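Robot Learning Practicum
Handout 6: Collecting Demonstrations
Borghild Hedlund
Revised Sat 16 May

Read this before your first shift on the arms. Those of you who started in March with Handout 5 can skip the safety page but not this one.

1. What a demonstration is

A demonstration is one complete attempt at a task, recorded from start to finish with the camera streams and the joint positions lined up in time. The policy learns to copy what you did. It will also copy your hesitations, your sighing pauses and the odd little wiggle you do before every grasp, so please find out whether you have one.

Our running task is dish wiping. One gripper holds the rim, the other works the sponge. It sounds like an afternoon's work. Last year's group thought so too.

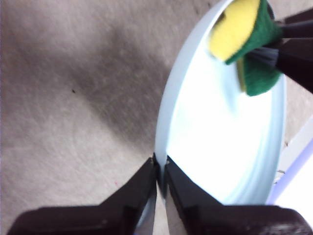

Why not record only the cleanest, fastest runs?
Because a policy trained on perfect runs has never seen itself slightly off course, and slightly off course is where it will spend most of its life. Keep the runs where you drifted and then recovered.

2. Quotas

Each pair records 200 demonstrations. Split them as follows:

100 with the dish starting in the marked position
44 with the dish shifted or turned
the remainder at your discretion, which I will be reading about in your log

Pairs who record all 200 with the dish on the mark will have built a very expensive machine for finding a piece of tape.

3. Keep, flag or discard

Keep: the task was finished, however ugly.
Flag: the task was finished but the grip slipped and was retaken. Note the time of the slip.
Discard: a stream dropped out, someone reached in to help, or you forgot to press stop and recorded yourselves discussing lunch.

Do not discard a run for being embarrassing. I have watched all of Brelamik, our first dataset, and I am past judging anyone.

4. The wrist view

Check the wrist stream before you start and again at the halfway break. Overhead video is nice for presentations, but contact with the rim is decided in the last bit of travel, and the wrist camera is the one that gets close. Fast moves smear the background. A little of that is fine - the policy will see blur at run time too - but if every approach is a smear, slow down.

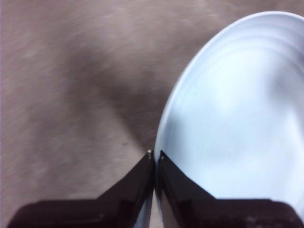 Fig. 2. Wrist view, fingertips at the plate's edge. Note the blur on the surface behind.

5. For next week

Watch 22 runs from another pair's set and label each one keep, flag or discard without looking at their labels. Bring both lists. Where you disagree, be ready to say which rule above was badly written. Section 3 is the usual suspect.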